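Oltstead Workshop List - archive
Subject: Re: kitchen pick and place, calibration keeps drifting
Date: September 2, 2021
Thread: 7 messages

Earlier in the thread, another list member wrote:

> I've been following the kitchen build since July and I'm about to
> start on something similar in my garage. Small arm, two fingers,
> pick things up and put them on a plate. I have three questions.
>
> First, how are you holding calibration between the camera and the
> counter? Mine is good in the morning and off by a finger's width
> by dinner. I re-run the whole procedure every time and I'm sick of
> it.
>
> Second, why toy fruit? I have real lemons and they are cheaper. I
> would think the real thing is a better test.
>
> Third, do you clear the counter before a run? Every write-up I read
> uses a bare table with a black cloth on it. I can do that, but my
> bench is shared with two other people in the house and it never
> stays clear for long.
>
> Also, which version of the Foketti firmware are you on? I saw 538
> mentioned and also 541, and I can't tell if the upgrade is worth
> the trouble.

I'll go in order, except for the firmware, which I'll do first. It's short and it affects the rest.

I'm on 541. I was on 538 until the middle of July. The difference that matters to me is the way the gripper handles a stall. On 538, if the fingers closed on something and met resistance before they reached the commanded width, the driver kept pushing until the current limit tripped, and then it dropped the torque on that joint completely. So the object would get squeezed and then let go. On 541 it holds at the stall current you set. Default is too high for soft things. I set mine to 11 percent of maximum and left it there.

If you upgrade, write down your joint offsets first. The upgrade wipes them. The release note says so, in the last paragraph, after the part about the license. I lost an evening to it.

Calibration. My trouble was the same as yours and it had two causes. One was the camera mount. I had it on a printed bracket, clamped, and the bracket crept as it warmed up. I could see it by leaving everything alone and taking a reading of the same corner every hour. The numbers walked in one direction all afternoon and came back overnight. I replaced the bracket with a piece of aluminum angle and two bolts, and most of the walk went away.

The other was that I calibrated against a printed sheet taped to the counter, and then took the sheet away. Once it was gone I had nothing to check against. Now I use things that are always in view and don't move. The tile wall is good for this. Grout lines are straight, they are evenly spaced as far as I can measure, and there is strong contrast between tile and joint. I pick a few crossings, save where they should be, and the program checks them before each run. If they have all shifted the same way, it applies the correction. If they disagree with each other, it stops and tells me to calibrate properly.

One caution. My tiles are glossy. With the overhead light on I get reflections that the corner finder takes for real edges. I mask out the patches that go bright and use the crossings between them. If you have matte tile you can skip that. I would not try to use the counter for this. Mine has a marble pattern with gray veins, and the finder locks on to the veins with great confidence and picks a different one each time.
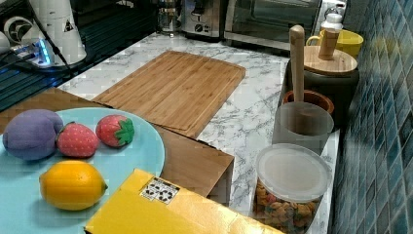
posted to oltstead-workshop by the Mevden kitchen arm builder, list member

Fruit. I started with real fruit and gave it up after two weeks. Real lemons change. They go soft, they get dented by the fingers, and then the grip setting I tuned on the first day is wrong by the end of the week, and I don't know if I'm measuring the arm or the lemon. Strawberries are hopeless for this. With toys, a run today can be compared to one from last month.

I picked toys that differ in the ways I care about. The lemon is glossy and slightly pointed at the ends, and it will turn in the fingers if you take it off center. Lying across the plate it presents its long side, so I rotate the wrist and close on the short dimension. The purple one is plush. The depth reading on it is soft around the outline, because of the fuzz, and the detector likes to draw it bigger than it is. I shrink the outline before I compute the grasp. The strawberries have the leafy caps, and those cause most of my failures. The cap gets included in the shape, the center moves toward it, and the fingers close too high. I now compute the center from the red area alone and ignore green. That is a hack and it will break the first time I try a green apple. I'll deal with it then.

The two strawberries are also close enough in appearance that tracking swaps them. If your program keeps an identity for each object, expect that. I stopped caring which is which. The task is "move a strawberry," and the nearest one that has clearance on both sides gets picked.

You are right that toys are a poor stand-in for weight. My plan is to get the whole sequence reliable on toys and then go back to real lemons. I won't go back to real strawberries.

The plate. Use a plate with a color that isn't in your fruit. Mine is light turquoise and it separates cleanly from red, yellow and purple. Before that I used a white one and the highlights on the lemon merged with it. The one drawback is the wall, which is in the same family of color, so anything that selects by color alone will pick up tile too. I limit the search region to the near side, where the plate is, and that settles it.

The rim matters more than I thought it would. The fingers come down beside the fruit and if the fruit is near the rim, one fingertip lands on the rim and the arm thinks it has reached the surface. I added a check that compares the height at each fingertip before the descent. If they differ by more than a few millimeters it tries a different wrist angle, and if none work it skips that fruit and takes another.

Clearing the counter. I don't. I did at first, with the cloth, and got very good results, and then I took the cloth away and nothing worked. I had built something that worked on a cloth. So now the kitchen stays as it is. The toaster oven is at the back, the canister and the snack container are by the wall, the cutting board stays where it was last put down. I don't tidy up for the arm.

What I do is mark a keep-out volume for everything beyond the cutting board, and another along the wall for the tall things. The long wooden handle standing up in the plastic cup is the worst of these. It is thin and it is one of the tall things on that side, and the depth camera loses it from some angles. I made its keep-out a cylinder much wider than the handle. The clear plastic is nearly as bad. The depth camera reads straight through the sides of the snack container and gives me the snacks, so the container is seen as smaller than it is. The frosted lid reads fine. I take the outline of the lid and extend it down to the counter, and that gives a usable box. The empty-looking part of the cup I handle the same way, by hand.

For a shared bench I would do it like this. Run a scan before each session, treat anything taller than the plate rim as an obstacle, and have the program refuse to start if an obstacle is inside the working area. Then the other people in your house can leave what they like there and the worst outcome is that it won't start. Mine refused twice yesterday, both times over a cardboard box right up against the plate. I move the box, I run it again.

Height steps. This one you didn't ask about, but you will run into it. My working area isn't one flat surface. The plate sits on a wood surface in front of the counter, and the board laps over on to it from the counter side. The first version of my program fitted a single plane to the whole view and put the fruit at the wrong height by a small amount, enough for the fingers to touch down hard. Fit a plane to each region. I do the wood, the board and the counter separately. The board is the easiest, oddly, although the strips in the bamboo bother the corner finder if you let it look there.

Cables. Keep the power on the far side from the arm and tie it down. I had a loop of black cable on a dark surface, and the camera could not see it at all. The arm found it. No harm done except to a connector, but I would treat cables as invisible and route them by hand, away from anything that moves.

Parts, since somebody asked off list. The servos are from Mwakyusa, the mid-size ones, bought used. The fingers are printed, with a layer of soft silicone tape that I replace when it picks up dust. Everything else is from the workshop scrap bin or the hardware store. I don't have a tidy drawing of the bracket. I can measure it and post the dimensions, but it's a piece of angle with holes in it.

Still open on my end: putting fruit back down. Picking is decent. Placing on the cutting board works for the strawberries and the plush one, and the lemon rolls. I have tried releasing lower, releasing slower, and pressing down a little before opening. Slower was the best of the three but I would not call it solved. If anyone on the list has a release routine for round things on a flat board, please post it, with finger speeds if you have them.

For your garage, I would start with the camera mount and take the hourly readings for one day before you change any code.

--
oltstead-workshop mailing list
Replies go to the whole list. Trim what you quote.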